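Vindico patio awning – stops partway, then retracts
Last updated: Wed 5 June
Comments (2)

Customer at Clesbridge says awning rolls out 13 inches, stops, goes back in by itself. Started after the wind sensor got new batteries. Motor is the Drornar one, nine years old.

Tried so far: power off 19 minutes, back on. Same thing. Re-paired the remote, no change. Arms look even, fabric not snagged anywhere.

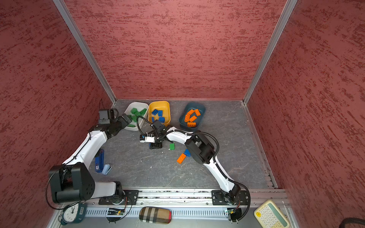 Took the wind sensor out of the pairing list – awning goes all the way out and stays. So sensor, not motor. Sensitivity dial was at 2, shoud be 9 for that side of the house. Set it back, paired again, ran it out twice. Ok both times.

Leaving open til the Rao bracket gets swapped, one bolt is rusty. Customer wants a call before anyone comes out.

Shares: 0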